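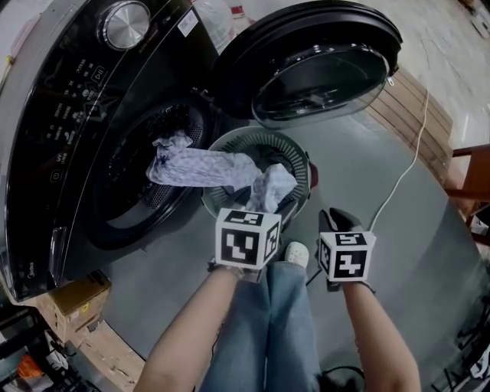
Laundry floor replacement: what residents of Stungate can expect

The board of Motlow Housing Co-operative has approved the replacement of floor coverings in the ground-level laundries and adjoining corridors at Stungate. The decision follows an inspection of the existing sheet vinyl, which has lifted at the seams in several units and can no longer be repaired by patching. The contract has been awarded to Lidberg Flooring, and work will start on 20 Aug 2019.

The new covering is a 2 mm welded sheet with a slip-resistant surface. It will be turned up at the walls to form a coved skirting, so that water from a leaking hose or an overfilled tub stays on the floor and does not reach the plasterboard. The colour is a mid grey. Residents were invited to comment on three samples, and the board thanks the 56 households that returned the form.

Preparation of the room

Lidberg Flooring will disconnect and move washing machines and dryers. Residents are asked to complete the following before the crew arrives.

1. Remove clothing, baskets, detergent and other loose items from the laundry and from the corridor outside it.

2. Take down anything stored on open shelves below waist height. Closed cupboards may be left as they are.

3. Turn off the water at the laundry taps and check that the taps close fully. A tap that continues to drip should be reported to the office beforehand, as the crew is not licensed to carry out plumbing work.
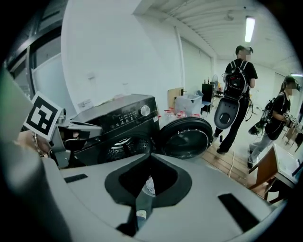 4. Keep pets in another part of the home until the adhesive has cured. The installer will leave a card on the door showing the time at which the room may be used again.

Installation

The old vinyl will be stripped and the concrete slab ground back to remove adhesive. Low areas will be filled with a levelling compound, which must be left overnight. The new sheet is laid the next day and the seams are heat welded. Appliances will be returned to their positions once the floor can bear weight — normally the following morning — and will be levelled and reconnected by the crew.

Grinding is noisy. It will be confined to the middle of the day, and vacuum extraction will be used to control dust. Doors to bedrooms and living areas should nevertheless be kept closed.

Doors that bind on the new surface will be trimmed at no charge. Residents who have fitted their own tiles or floating boards over the original vinyl should contact the office, as their removal is not included in the contract and will be quoted separately by Zanetti Carpentry.

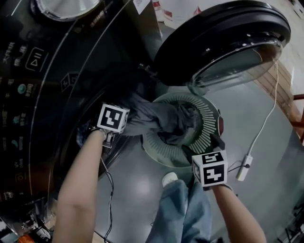
Washing machine with the door open

Enquiries

Questions about access times should be directed to Sveva D'Amico, Property Services, on extension 3169. Technical questions about the flooring may be put in writing to Vilém Dvořáček, Building Manager. Residents who need help moving items should let the office know as early as possible.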